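2021-12-04

Parcels, parcels, parcels

I swore I was going to write in here every night this month and here we are, already behind, with a cold cup of tea and feet that feel like they belong to somebody else.

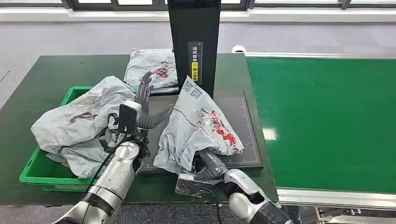

So anyway, the gray bags. I am dreaming about them now. I had one last night where I was trying to put my lunch in one and it kept getting bigger, and Yolandi was standing there telling me to find the label first. Which is exactly what she says in real life! Find the label first, then worry about the rest. The trouble with a mailer bag is that it has no shape of its own. A box you can slap down and it stays slapped. A bag slumps over, folds itself in half, and tucks its little QR code into a crease where you'd never think to look, and you have to stand it up and sort of press it flat with the heel of your hand before you can get anywhere.

It's the first proper rush week at Mabaso and everyone has gone a bit strange. Chantelle has started singing, only the first line of things, never the second. Precious brought in a huge tub of ginger cookies and put it in the break room at the start of the shift and it was empty by the first break (I had two, and I'm sticking to that number). The board by the door said 3167 when I clocked out, and somebody had drawn a tiny Santa hat on the 3. I stood there looking at it with my coat half on and thought, well, that's a lot of other people's Christmas presents.

I do wonder what's in them. You're not supposed to squeeze, but you can't help feeling a thing when you pick it up. Socks, mostly, I'd bet money on socks. Something that was surely a bath mat. One today weighed next to nothing and I spent a good twenty minutes of my life deciding it was a single scarf for a person with a very small neck.

I like the dark green tables, I've decided. In July when I started I thought they were gloomy, but the gray shows up nicely on them and they don't glare at you the way a white one would. And then the belt is that ridiculous bright green, like a lime popsicle, running along right beside you all shift. The bins are bright green too. Muireann says whoever did the ordering must have gotten a deal. My complaint is with the bins, because once you've got a really puffy bag sitting on top it hangs over the rim and then every sleeve that goes past catches it. I lost one onto the floor this afternoon and of course it was right when Fadwa was walking by with her clipboard. She picked it up, handed it to me, and said "I believe this is yours" in such a grand voice that I got the giggles and couldn't stop.

Oh, and the mat! I meant to write about the mat. I've gotten very fond of working on the one with the grid lines. It grips a little, so the bag doesn't go skating off when you lean on it, and I find I line things up with the squares without meaning to. Came home and did it with the place mats. Moved the salt over so it was square with the pepper. I may need a vacation.

Ate standing up, leftover rice and the end of the chicken. Then I remembered I haven't mailed a single thing myself! I handle parcels for eight hours and my sister's present is still on the bedroom chair in its store bag, with no wrapping paper in the house except the birthday kind with balloons on it. She'll have to have balloons. I also owe Yolandi for the tape she picked up for me and I have to remember to take cash.

Weather gray as well, to match. Rained on the way home and my left boot is letting water in again, so it's stuffed with newspaper by the radiator and the whole hallway smells like a wet dog.

Early start tomorrow. Alarm is set, the other boots are by the door, and I've put an apple in my bag so I can't say there was nothing to eat. Must ask Precious for that cookie recipe before she gets tired of being asked.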